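Istham Floor Oil, Natural Tone
For indoor wood floors. Can of 5 liters.
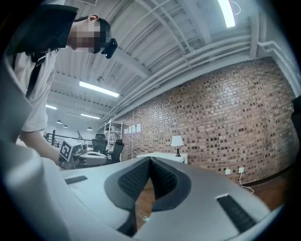 Brown wooden floor, seen between two black pads.

Istham is an oil for wood floors that have been sanded or that have lost their old finish. It goes into the wood and leaves a low shine. The color of the floor becomes a little warmer after the first coat, so please try it first in a corner or inside a closet.

Item number: 1229
Contents: 5 liters
Smaller can: 1000 ml, same oil
Made by: Arnex

How to use

Sand the floor and vacuum it well. Stir the can to the bottom, the heavy part likes to stay there. Put a thin coat with a short-hair roller or a wide brush, always along the boards. Wait some 20 minutes and wipe away all the oil that the wood did not take. Shiny spots mean there is still too much. The second coat is made the next day.

Old pine drinks more than oak. For pine we advise to order one small can extra -- it is not nice to stop in the middle of a room.

You can walk on the floor in socks after one night. Rugs should wait two weeks.

Rags with oil can catch fire by themselves. Put them in water or lay them flat outside before you throw them away.

Not suitable for floors with lacquer, for cork, or for bathrooms.

Delivery and questions

We send from our store in Stetgate. Opened cans cannot be returned. For tinted versions (gray, walnut) please write to Ximena Sepúlveda before you order, the mixing is done by hand and takes a few days more.

Price list valid from 2/28/26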